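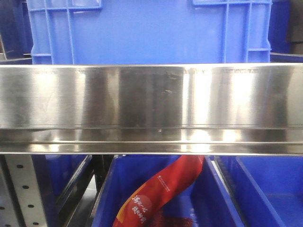
Edelstahl, dahinter eine blaue Kunststoffkiste.

Kreatin-Monohydrat: Dosierung, Löslichkeit und was nach zwölf Wochen im Protokoll steht

Im März habe ich angefangen, Kreatin wieder regelmäßig zu nehmen, nach einer Pause von mehreren Jahren. Der Anlass war banal: Ich hatte von Cluvik auf Sernorum gewechselt und wollte wissen, ob sich die beiden Pulver in der Handhabung unterscheiden. Beide sind reines Monohydrat ohne Zusätze. Das Sernorum ist feiner gemahlen und kostet mehr.

Zur Ausgangslage: Körpergewicht 95 kg, Training viermal pro Woche, Grundübungen im Bereich von fünf bis acht Wiederholungen, kein Wettkampf geplant. Kalorienzufuhr konstant gehalten, Eiweiß ebenfalls. Koffein wie immer zum Frühstück, sonst nichts.

Auf eine Ladephase habe ich verzichtet. Wer mit 20 g pro Tag einsteigt, füllt die Speicher in knapp einer Woche, wer mit 3 bis 5 g einsteigt, braucht drei bis vier Wochen. Am Endzustand ändert das nichts. Bei mir hat die Ladephase früher zuverlässig zu Magenproblemen geführt, und ich hatte keinen Termin, zu dem ich fertig sein musste. Ich habe also von Anfang an 4 g genommen, abgewogen mit einer Feinwaage. Der mitgelieferte Messlöffel ist unbrauchbar, weil die Schüttdichte zwischen den Marken zu stark schwankt.
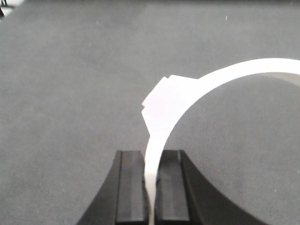

Die Löslichkeit wird in den Foren überschätzt. In 300 ml kaltem Wasser bleibt bei beiden Produkten ein Bodensatz, beim Cluvik sichtbar mehr. In lauwarmem Wasser oder Tee löst sich die Tagesdosis fast vollständig. Für die Aufnahme ist das nach allem, was ich gelesen habe, nebensächlich - der Bodensatz wird mit etwas Wasser nachgespült und mitgetrunken. Fertig angerührte Lösungen lasse ich nicht über Nacht stehen, da Kreatin in Flüssigkeit langsam zu Kreatinin zerfällt, in saurer Umgebung schneller.

Den Zeitpunkt der Einnahme habe ich nach drei Wochen umgestellt, von nach dem Training auf morgens. Einen Unterschied konnte ich nicht feststellen. Morgens vergesse ich es seltener.

Zum Gewicht: In den ersten Wochen kamen 1,4 kg dazu, danach blieb die Waage stehen. Das ist überwiegend Wasser in der Muskulatur und war zu erwarten. Bei der Kniebeuge ging die letzte Wiederholung im dritten Satz spürbar besser, beim Bankdrücken war der Effekt kleiner, beim Kreuzheben kann ich nichts Belastbares sagen, dort habe ich zwischendurch die Technik geändert. Sotiris Koutsoukos, mit dem ich im Studio in Bavasville trainiere, hat im selben Zeitraum das gleiche Pulver genommen und überhaupt nichts gemerkt. Er isst allerdings deutlich mehr rotes Fleisch als ich.

Wer Blutwerte bestimmen lässt, sollte die Einnahme vorher in der Praxis erwähnen. Der Kreatininwert kann unter Supplementierung ansteigen, ohne dass mit der Niere etwas nicht stimmt. Bei bekannten Nierenerkrankungen gehört die Frage ohnehin zum Arzt und nicht in ein Blog.
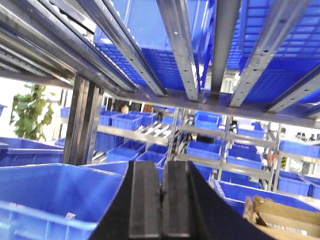 Muss man an trainingsfreien Tagen ebenfalls Kreatin nehmen?

Die Speicher leeren sich langsam, ein einzelner ausgelassener Tag fällt nicht ins Gewicht. Sinnvoll ist die tägliche Einnahme trotzdem, in gleicher Menge wie an Trainingstagen.

Noch offen ist der Vergleich mit den Kapseln von Dabbas. Pro Kapsel sind deutlich kleinere Mengen enthalten, für eine Tagesdosis schluckt man also mehrere, und der Preis pro Gramm liegt über dem des Pulvers. Auf Reisen wäre mir das egal. Eine Packung habe ich bestellt, die Werte trage ich in dieselbe Tabelle ein wie bisher. Bis dahin bleibe ich beim Sernorum, die angebrochene Dose Cluvik wird vorher noch aufgebraucht.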